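Home | Data | Code | Licence | Contact

# Driltard: bottle and tray placement set

Selim Bayram and Hacer Gezer
April 2, 2019

Driltard is a set of recorded arm episodes for studying how a learned policy decides when to let go. Most of our earlier failures came at the end of a placement. The arm reached the right spot, then opened too soon and dropped the object, or pressed on after contact and pushed the tray out of place.

The set holds 1000 episodes from one arm at the Zandstead lab. A person guided the arm in every episode. Nothing in it was produced by a trained policy.

## Task

Each episode starts with the object already in the grip. The operator moves it over the tray, lowers it, opens the fingers and backs the arm away. An episode counts as a success if the object is still standing on the tray 2 seconds after release. Failures are kept and labelled.

We chose clear drinks bottles for the main part of the set. Depth readings on clear plastic are poor, and a policy that relies on them tends to guess the height of the base wrongly. The tray is also harder than a bare table, as a base that lands on the rim will tip.

The fixed camera looks at the work area from outside the arm. Colour images come from this view only – there is no wrist camera in this release. In the image below, the fingers are closed on the upper shoulder of the bottle and its base is on the red tray. Frames like this one carry the label `contact`, and the label changes to `released` once the fingers have opened.

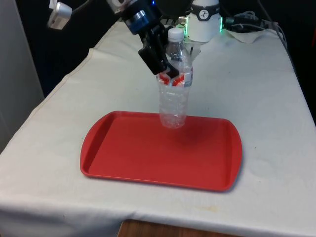

## Files

Each episode has its own folder:

- `rgb/` – colour images from the fixed camera
- `joints.csv` – joint angles and finger opening
- `phase.csv` – one label per image: `carry`, `lower`, `contact`, `released` or `retreat`
- `result.txt` – success or failure, with a short note

Phase labels were added by hand. Hacer Gezer did the first pass and Selim Bayram checked it. Where we disagreed about the first contact image, we kept the later one.

## Test split

220 episodes are held out for testing. They were picked by session, so no session appears in both parts. Please don't tune on them.

## Baseline

The baseline, Sarkar, is a small image network that also takes the finger opening and the last 8 joint readings. It predicts the phase, and the arm opens the fingers when `contact` has been predicted twice in a row. Taking the joint readings away made early release more common. Training code and weights are in `sarkar/`.

## Known problems

The cloth on the table was not ironed or fixed down, and its folds differ between sessions. Lighting was not measured. A model trained on this set alone should not be expected to work with another gripper.

Some early sessions have a short delay between images and joint readings. They are listed in `delay.txt`. A corrected version is planned for September, under the name Iruditz.

Contact: Hacer Gezer, Zandstead lab | © 2019 the Driltard authors | Back to top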